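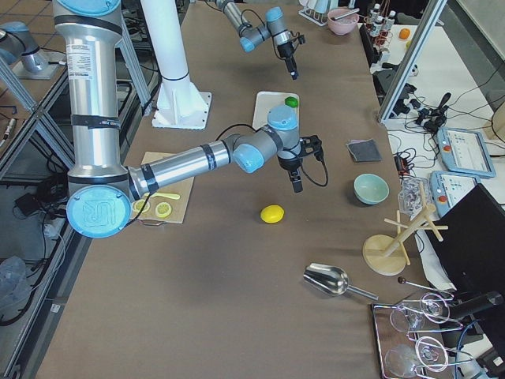
Someone threatened passengers on my bus and the driver kept going. Should he have stopped, and who do I report it to?

Asked in Getting Around > Buses and Trains

Hi everyone. I've been reading this board for years and never posted, so please bear with me if this runs long. I ride the 35 from Nandale into downtown most evenings (I work late shifts at a bakery) and last month something happened that I keep chewing on.

It was a little after 11 at night. The bus was maybe half full, mostly people coming home from work and a few college kids. A man got on at the Ambrosio Street stop and he was already yelling at someone on his phone. I've seen that before and I just kept my eyes on my book. Then he hung up and started in on an older gentleman sitting across the aisle from me, asking what he was looking at, calling him names, and finally standing over him and saying he was going to follow him off the bus and hurt him. He had one hand in his jacket pocket the whole time. I never saw a weapon and I want to be fair about that, but he sure wanted us to think there was one.

A young woman went up and told the driver. The driver said something over the speaker like "settle down back there please" and kept driving. He didn't pull over and he didn't open the doors. We went past two stops without stopping, which meant my stop too, and pulled in at the transit center, where a supervisor in a yellow vest and a police officer were waiting. The man ran off through the parking lot as soon as the doors opened. I don't know if they caught him. The officer talked to the older gentleman, and the rest of us sort of drifted away. I called my sister to come pick me up.

So my questions are:

Was the driver right to keep going? I was furious in the moment because I felt trapped in there, and then when I saw the officer I felt a little foolish for being furious.

Is it too late to report what I saw? I didn't give my name to anybody. I feel bad about it.

And does the bus keep the video? I'd guess they have cameras but I have no idea for how long, or whether a regular person can ask for it.

Thank you for reading all of this. I'm fine, just shaken, and I've been sitting up front ever since.

3 answers

Answer from Brenda Yeoman
Marked as most helpful

Oh honey, first of all I'm so sorry that happened to you, and please don't feel foolish about being angry. I drove a city bus for a good long stretch before my knees gave out, and I can tell you that being scared in a closed space makes everybody angry, drivers included. I used to get home after a night like that and snap at my poor husband over the dishes.

I can't speak for your particular driver, and every agency writes its own rules, but what you describe sounds very much like how I was trained. There was a silent alarm near my left foot on most of the buses I drove. You pressed it and dispatch could hear what was going on inside, and they would tell you where to go. Very often they'd tell you to keep rolling to a place where there was light and somebody to meet you. A calm "settle down back there please" might have been all he could say out loud without letting the man know help was coming. I've said almost those exact words myself, with my heart going a mile a minute!

Now, the other side of it. If I'd had a person actually being hit, I would have stopped and opened both doors so folks could get away, and I did do that once, on a rainy night by the old Laseo furniture warehouse. We all ended up standing on the sidewalk getting soaked, me included, and one lady held her umbrella over me the whole time, bless her. It's a judgment call and you make it in a couple of seconds with traffic all around you. Some drivers get it wrong. If you feel yours did, you are allowed to say so in a complaint, and a decent agency will go back and look at the recording and the radio log before deciding anything about him.

As for reporting, no, it isn't too late. Call the non-emergency police number for the city where the bus was when it happened (if you're not sure, use the city the transit center is in, and they'll send you along if it belongs to somebody else). Tell them you were a witness to a threat on a bus, and give them the route, the date, the direction you were going and the time as near as you can. If an officer met the bus there is probably some kind of report already, and yours can be added to it. You don't have to have talked to the older gentleman or know his name.

Then call the transit agency's customer line or fill out the form on their website. Give them the same details. If you can find the number of the bus, that helps them a great deal. It's painted inside above the windshield on a lot of buses, four digits usually, though I know you weren't thinking about that at the time and it's too late to go look now. They can work it out from the route and the time. If you pay with a card or the app, your ride history will show when you tapped on, and sometimes the vehicle too.

Write it all down before you call anyone. Just sit down with a cup of tea and put it in order, the phone call, the pocket, what he said as close to word for word as you remember. And put down what you didn't see as well, like you did here with the weapon. That was a very fair way to tell it and an officer will appreciate it.

About the cameras, please call soon. Ours recorded over themselves after a while unless somebody pulled the video, and how long that took depended on the bus. With police there that night, there's a good chance it was saved, but don't count on it. A regular rider usually can't just be handed a copy. You can put in a public records request if the agency is a public one, and they may blur faces or turn you down while a case is open. What you can do today is ask them to hold on to it. Use those words, "please preserve the video," and do it in writing so there's a date on it.

One more thing and then I'll hush. Sitting up front is a good idea, but try to take a seat on the door side where the driver can see you in the mirror. And say good evening when you get on. We remember the ones who do.

Answer from skandineo_rider

they keep driving because of the schedule. had a guy screaming on the 102 for 20 minutes and nothing happened, driver didn't even turn around. report it if you want but don't expect a call back, I filed one last winter and got an automatic email.

Also you should have called 911 yourself. anybody on the bus can do it. some places let you text 911 too, look it up for your county before you need it

Comment from Brenda Yeoman: Sorry you got brushed off, that's no way to treat a rider. I do agree about 911, if you think someone is about to be hurt then go ahead and call, and don't worry that somebody else already did. I would only say that a driver who isn't turning around may still be on the radio. We were told to keep our eyes on the road.

Answer from a member (name hidden)

I was in a similar spot a few years ago, only on the train, and I was the one being yelled at, so maybe this will help from that side. A man decided I had taken his seat. Nobody touched me, thank goodness, but I was shaking for hours. What I remember best is a woman in hospital scrubs who got up, sat down next to me and started chatting about her cat as if we were old friends. She didn't say one word to him. He wandered off to the next car after a while.

Months later I got a letter asking for a statement, and there were two other passengers who had given theirs well after the fact. It really did matter to me to know that other people had spoken up, so please do call even if you think you don't have much to add. That older gentleman may be wondering if anyone else noticed.

If you got a fare credit out of it, by the way, let us know. They sent me one and I had forgotten all about it until I was cleaning out my purse. It had expired.

Update from the original poster

Thank you all so much, and Brenda especially, I read yours twice on my break. I called the non-emergency line this morning and there is a report. They took my statement over the phone and the lady was very kind and didn't make me feel bad for waiting. I also filled out the form for the transit people and asked them to preserve the video, in those words. The form has a 200 word limit, so I had to cut it down quite a bit (you can imagine how that went), but I kept the longer version in case anyone asks for it.

I didn't know about the alarm by the driver's foot. I had the same driver again two nights ago and I said good evening. He said it back.

Was this page helpful? Yes / No
Related: Left my bag on the Nandale bus, who do I call
Related: Can a driver refuse to let someone board
Related: How to find out which bus I was on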